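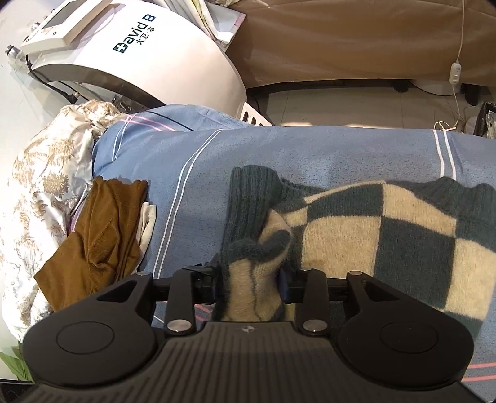 Cledwyn Penry replied that knits should never go on a hanger, the shoulders stretch. Agreed, and mine are all getting folded this time.

The green and cream checked one is first. Sleeves in, then thirds, then on its side in the drawer.

Wool wash in the machine at Bevan takes 47 minutes – fine for cotton blends, too long for anything I care about.

Brown things get their own pile. Blankets go last, they take up the whole top shelf.

Still two drawers to do before March.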